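Collection notes from the Sorness floor

The August round of hand-held collection at Sorness is under way. It feeds the second training set for Jotance, the household tidying and serving policy, and it replaces most of what was gathered in spring. The spring set was made at fixed benches, with one operator and one pair of grippers at a time. The policy trained on it did well at those benches and poorly anywhere else. The present round is meant to correct that, and this item sets out how the work is being done and what the Larkmont training group can expect to receive.

The open floor below the mezzanine has been furnished as a mixed living space. Tables of different heights and tops, several kinds of chair, stools, a dressing table with a mirror, cabinets and open shelving stand closer together than they would in an office. Operators work among one another, and no attempt is made to clear people out of the background. A policy that has only seen bare rooms tends to treat a passing pair of legs as something to reach for. 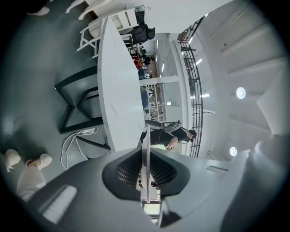 Each operator works with a pair of hand-held grippers. The fingers match those fitted to the Jotance arms, so contact with an object looks much the same to the wrist camera in either case. The lens is very wide, and the picture it gives is bent heavily towards the rim. We keep it that way in the stored data. Flattening the picture was tried in spring and cost us the outer part of the view, where the table edge and the next object usually are. The gripper body always covers the same portion of the picture and is masked before training.

Wrist views alone leave a gap. They show the fingertips well, but they say little about where the two hands are in relation to each other, and nothing about what the operator was attending to. For this reason each take also has a view from the head. Marker cubes fixed to the grippers allow the pose of each hand to be worked out in that view, and the result is checked against the track from the wrist cameras. Where the two disagree by more than 8 mm for any length of time, the take goes to manual review.
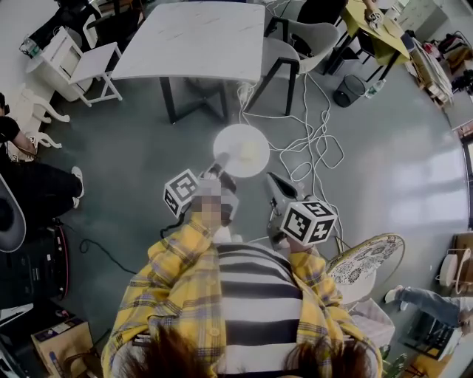
Most disagreements so far have had one of two causes. Either the operator let one hand drop out of the head view while working with the other, or a sleeve or forearm covered the cube face that was doing most of the work. Both are matters of habit, and both improved after the first sessions. Operators now start every take by holding the two grippers in front of the chest for a slow count, with both cubes in view from the head. The same hold ends the take. It gives the alignment step two clean anchors and has cut the number of takes lost to drift.

Timing has been the other source of trouble. The head and wrist streams are recorded on separate clocks and brought together afterwards. The offset was small at the start of a session and grew as the session went on, which was enough to spoil short grasps. MacBrayne, who supply the recording software, have since changed the way the clocks are matched, and the offset is now measured at both chest holds. Takes recorded before the change are being put through the new matching step. They will be released separately, under their own label.

A take is one task from start to finish and is limited to 60 seconds. Longer chores are split at natural rest points, such as the moment after a plate has been set down. There are 11 task families in this round. They cover picking up from the floor, setting and clearing a table, moving small things between surfaces of unequal height, and shifting light items to reach what is behind them. Operators are given the goal and the starting point but no script for the hands. Two people will clear the same table in quite different ways, and the set should show this. 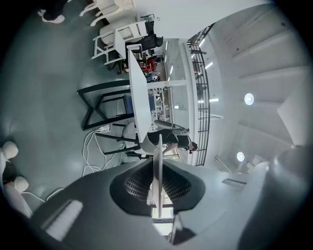
What counts as a usable take

The rules have been tightened since the last issue. A take is kept if the following hold.

Both chest holds are present and complete.
The goal is reached, or the failure is plain and the operator has marked it as such.
Neither wrist stream has a break in it.
The operator has not touched the object with anything except the gripper fingers.
Nobody has spoken instructions to the operator during the take.

Marked failures are wanted. A slipped grasp followed by a second attempt teaches recovery, and the spring set had almost none of these. Operators had been starting again whenever something went wrong, out of tidiness, and the policy learnt from this that grasps always succeed. Up to 2 recoveries may be kept in a single take. Beyond that the motion tends to become hurried and of little use.

Food and tableware

The serving tasks are the least settled part of the round. Soft items deform under the fingers and do not return to their first shape, so the same piece cannot be used for many takes. Shallow plates are difficult for a different reason – the fingers have to approach almost level with the table, and the gripper body can strike the surface before the rim is reached. Operators have found that tilting the wrist outward helps. The arms at Larkmont can reach that posture, though only with the elbow raised, and the planner there will need its limits checked before the first trials.

Pale objects on pale tabletops also need more examples than their share. Depth from the wrist view is weak when plate, table and finger are all close in tone, and the error shows up as a grasp that closes early. More of these takes are being recorded at different hours, so that the balance of daylight and ceiling light varies.

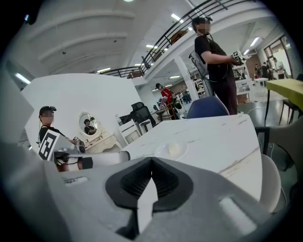
Can takes from this round be mixed with the spring set in training?
Only after the spring takes have been relabelled. They use the older task names and have no chest holds, so they should be loaded as wrist-only data with the head stream left empty. Mixing them in unchanged will give the alignment step nothing to anchor on, and it will report an error for every take.

Requests for extra task families should reach the Sorness desk before the room layout is next changed. Please give the starting arrangement, the goal and the objects needed. Tasks that call for running water or a hot surface cannot be recorded on this floor.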